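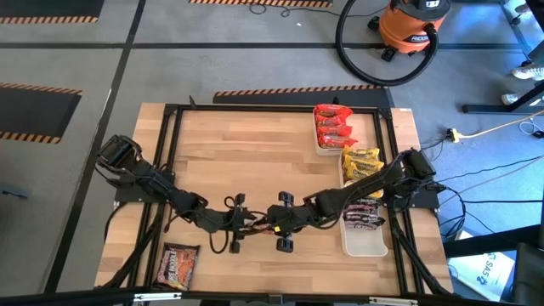
Unit 4. Can a machine put away the groceries?

Course handout, Lodine evening program, 25 September 2024

Sorting snacks into bins is a chore that a child of five can do. For two robot arms it is still a serious task. Please think about these points before class.

4.1 Soft packages

A box keeps its shape when it is gripped. A glossy wrapper does not. It bends, it slides, and its crinkles reflect the light, so the edge is hard to find for a vision program. A flat noodle package is easier to see than to pick up.

4.2 Overlap

When red or yellow packages lie over each other in a bin, the arm must decide which one is on top. Pulling the wrong one moves all the others.

4.3 Two arms in a small space

The grippers often have to work close together – and then each one hides the object from the other side.

4.4 Numbers for the exercise

In our Esent exercise we assume 200 attempts, with 62 failed grasps. Calculate the success rate. Then assume a person needs 70 seconds for a full bin and the machine needs 308. Is it useful already in a shop? And at home, during the night?

Reading for November: the Coman chapter on grasping, first half only.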